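Home | Topics | Materials | Measuring | Glossary

Sorting Mixed Things: How a Bin Works

A bin is a container with a flat base, raised sides and an open top. Bins are used in homes, schools, shops and warehouses to hold items until they are needed. This page explains why bins are shaped the way they are and how mixed items are sorted out of them.

Parts of a bin

The bottom of a bin is called the base. The sides are called walls. The top edge is called the rim. When the walls lean outward, the rim is wider than the base, and the bin is said to be tapered.

Tapered bins have two useful properties. First, empty ones fit inside each other. This is called nesting. A stack of nested bins takes up much less space than the same bins standing side by side. Second, a small round item that rolls up a sloping wall tends to roll back down toward the base.

Tapering also has a cost. A tapered bin holds less than a straight-sided bin with the same rim, so the designer has to choose. The storeroom at Nelham uses tapered bins for items that come and go every day and straight-sided boxes for items that stay on the shelf. It has 50 bins, and its item list has 2,663 entries. 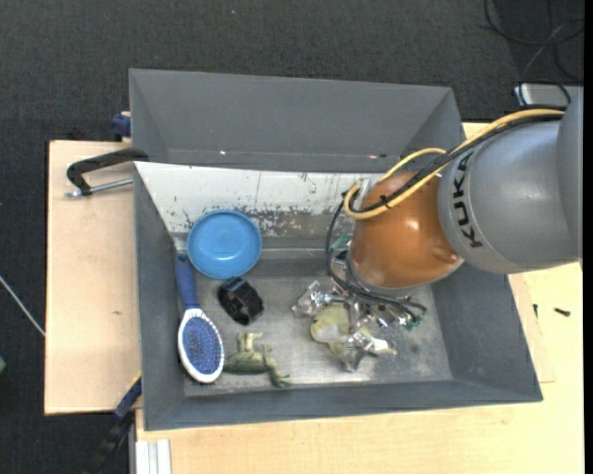

Sorting means putting items into groups by using a rule. The rule must be based on a property, such as color, size, shape, material or use. Different rules give different groups, even when the items stay the same. Take the round blue bowl and the black object near it in the gray bin. A color rule would separate them, and so would a shape rule. A rule such as "made of plastic" is harder to apply by eye, as some materials look alike -- the bowl is plastic, but the black object would need a closer check.

Why mixed items are harder

A bin of identical items is simple to work with. Any item will do, and each one can be picked up the same way. A mixed bin is harder for three reasons.

Overlap. One item may cover part of another. The covered item has an outline that cannot be seen completely, so its shape must be guessed until the top item is moved.

Shine. Smooth surfaces reflect light as small bright spots. A bright spot can be mistaken for a mark or a hole.

Grip. A bowl can be held by its rim. A flat card has to be lifted by one edge. A soft item changes shape when it is squeezed.

The usual order is to take the top items first. Items at the bottom are left until nothing rests on them.

Try it

You need a tray or shallow box, 23 small household items and 2 bowls. Do not use anything sharp or breakable.

1. Put all the items in the tray and mix them.
2. Choose one property and write down the rule.
3. Sort the items into the bowls -- one bowl for items that fit the rule, one for items that do not.
4. Put everything back and sort again with a different rule.
5. Compare the results. Write down which items changed bowls.

If an item is difficult to place, the rule is probably not exact enough. "Big" is a weak rule. "Longer than my thumb" is a better one.

Words to know

Nesting: fitting one container inside another of the same shape.
Property: something about an item that can be checked or measured.
Rim: the top edge of a container.
Tapered: wider at one end than at the other.

Contact Landeg Learning Pages | Copyright Landeg | Back to top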